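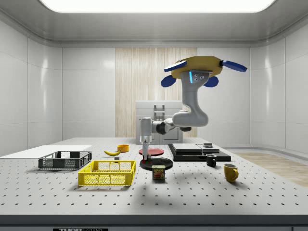

Testing the cell in simulation first will save on broken gripper fingers, according to a comment left under the Kemeys shared workshop's April build log. The log covers Flominel, a ceiling-hung arm planned for the workshop's back bench. Members have budgeted 1,365 dollars for parts and have logged 800 simulated runs out of a planned 2,000. Control code is kept in a module named Restico. Work on the bracket starts after the next 35 test layouts.

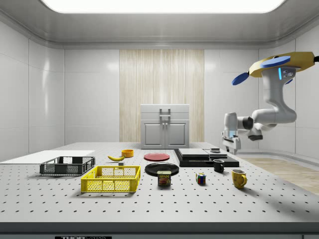 Simulated arm over the perforated table, with crates, plates and mugs set out.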